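# Shape-sorting block

*From the Cotdale Toy and Puzzle Wiki. House rule for new readers: our articles are written by one person each, in the first person, and signed at the bottom. If you want the dry version, there are plenty of dry versions.*

A **shape-sorting block** (also peg block, hole board, or, in my family, "the knocker") is a solid piece of material with openings of different shapes cut into it, along with pegs that fit those openings. You match the peg to the hole and push it in. There's the whole game, and I've been happily playing it since before I could tie my shoes.

It's a close cousin of the shape-sorting box, the hollow kind where the pieces drop through a lid and rattle around inside. People mix the two up all the time, and I don't mind much, but they feel very different in the hand. With a box you let go and the piece is gone. With a block, the peg stays standing where you put it, and you can pull it out again and start over.

## Layout

Most blocks I've handled use a grid, and three rows of three is the classic. It's big enough to be interesting and small enough that a toddler can reach every corner without climbing on the table (mine climbed on the table regardless).

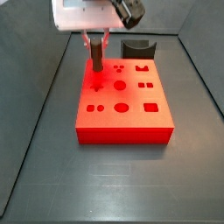 *A red block with a three-by-three layout and a dark peg standing at the back left.*

What I love about a layout like this one is that it doesn't stop at circle, square, triangle. There's a star or cross, a big oval, and a notched opening that looks a bit like a crown or a letter M. Then you get the compound positions, which is my own word for them — places on the grid where one "shape" is really a little group of openings. Three round holes in a triangle. Two small squares side by side. A square next to a circle!

Compound positions divide collectors. Gervasio Urrutia, who edits our page on nesting cups, thinks they're a cheat and that a position ought to mean one hole. I think they're the best part. The two halves of a pair have to be right at the same time, so you're checking spacing as well as shape, and that's a much meatier little problem.

## Names for the holes

There's no agreed vocabulary, so on this wiki we use the following:

- **Round** and **oval** are separate. Please don't write "round-ish."
- **Rounded square** means a square with softened corners. I used to call this one a "cushion" and I'm told I have to stop.
- **Crown** covers any notched rectangle where one edge dips in the middle.
- **Star** covers pointed crosses too, until somebody writes the page that splits them.
- **Cluster** is three or more small holes acting as one position. **Pair** is two.

Nima Alipour has a much longer list with 63 entries on it, and it's linked from her user page. I've only ever needed a fraction of them, but if you run into something really odd, look there first.

## Pegs

A peg has two jobs. It has to match its opening, and it has to be long enough to hold on to while it's going in. Short pegs are miserable. You end up pinching the last little bit with your fingertips and shoving with your thumb, and if you're four years old, that's when the peg gets thrown.

Color is more a matter of taste. Plenty of sets match the pegs to the block, which looks lovely on a shelf, but I'm firmly in the other camp: dark pegs, bright block. You can see at a glance what's filled and what isn't, and you can see the tip of the peg against the surface while you're lining it up.

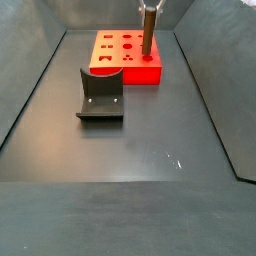 *Dark peg lined up over one of the larger round holes, with a black L-shaped holder in front of the block.*

Round pegs are the gentle introduction. Turn a cylinder any way you like and it still matches its hole, so all you have to get right is the position and holding it straight. Ovals are sneakier. An oval looks friendly, nearly a circle, and then it refuses to go in because you're a quarter turn off. My niece used to call it "the liar."

Holders and stands aren't a required part of a set, and most toy versions come with nothing but a bag. I like having something next to the block anyway, even a saucer. Pegs roll. I once spent an entire Thanksgiving weekend one peg short and found it inside a boot.

## Fit and clearance

Clearance is the gap between the peg and the wall of its hole, and it changes the character of a block more than anything else about it. A loose block is a toy for small kids: get close and the peg finds its own way down. A snug block is a puzzle for patient people. You have to bring the peg in upright, and if it leans even a little, it wedges.

The trick I teach everyone is to touch the tip to the opening first, feel around gently until it seats, then turn, then push. Don't push and turn together. Bilal Smadi does both at once and gets away with it, but he's been at this much longer than I have.

## Angled pegs

Once the peg has corners, turning matters. A square goes in four ways and a regular hexagon six, so the hexagon is kinder: you're never more than a twelfth of a turn from a position that works. The catch is that a hexagon is near enough to a circle that people pick the wrong hole for it, especially when the block sits at an angle to them and everything looks a bit skewed. 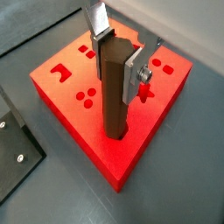
I always tell beginners to find one flat side of the hexagon and line it up with one flat side of the hole, and ignore the other five completely. They'll take care of themselves. If you try to watch all the corners at once you'll go cross-eyed — ask me how I know.

Stars are harder again, with more edges to catch, and the crown is hardest of the lot in my book. It only goes in one way if you keep the same end down.

## Care

Wipe with a damp cloth and dry the holes with a cotton swab. Crumbs collect in the corners of the small squares first. Never sand a tight peg to make it fit until you've cleaned the hole!

## See also

- Shape-sorting box
- Nesting cups
- Pegboard (the wall kind, which belongs to a different editor)

*Written by Saskia Merrick. Last revised Thursday, April 25, 2019.*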